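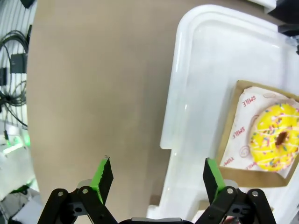 Last updated: May, 11:40 pm
May. By Manju Tomar

Kitchen table finally clear on the left side. Beige again, I forgot it was that light! Spent most of the evening on the takeout stuff and the plastic tubs, which had taken over since the move out of the Flirgate apartment. Quick notes before I fall asleep.

Rule for tonight was one tub at a time. Started with the white see-through one with the fat rounded lip. Cardboard food tray went in there, the brown kind, still with its sheet of wax paper, white with the red printing. Put it in crooked and left it crooked. Samina says throw the paper, recycle the tray. I say the paper is nice and I want it for lining the drawer. We went back and forth on this for way too long over the phone. She won on the next one, I think, I can't remember.

Things I need to decide:
- wax paper, keep or not (keep)
- lids. So many lids. None of them fit anything
- the chipped blue bowl from Mom's
- soy sauce packets, WHY

Had to stop at 8 to eat. Ordered from Geagea again, yes I know, more trays. Noodles too salty but the dumplings were good, and I ate them standing up at the counter so I wouldn't have to put anything on the clean part of the table. Ridiculous. Felt great though.

Then the cupboard over the fridge. Bad idea at that hour. Found the rice cooker cord I paid to replace in the winter, plus 2 candles and the manual for the old Fistar blender, which I gave away last year without the manual. Texted Samina a sorry because she's the one who got the blender. She wrote back that it died in a week anyway. Ok then.

Shelf paper came too, a roll of Urkirel, 75 inches long. Measured the shelf after buying it, of course. It's short. Might do the bottom shelf only and pretend the top one is meant to be bare, you can't see up there unless you're tall and nobody who visits me is tall.

Back hurts. Left knee also. Walked 4,000 steps acording to the phone and I never left the apartment, so that's all table to sink to trash and back.

Tommorow: lids, first thing, before coffee. Match or toss. Ask downstairs if they take cardboard with a bit of grease on it or if it has to be spotless, the sign by the bins has faded to nothing. Buy dish soap, sponges, the big trash bags. Call Samina back about the chairs, she can have both if she picks them up before the end of the month, I'm not dragging them down those stairs again. Pay her for the gas, too. Still owe her from the move.

Also the drawer. Need to empty it before I can line it. Hadn't thought of that.

Window's still open. Getting up to close it, then bed.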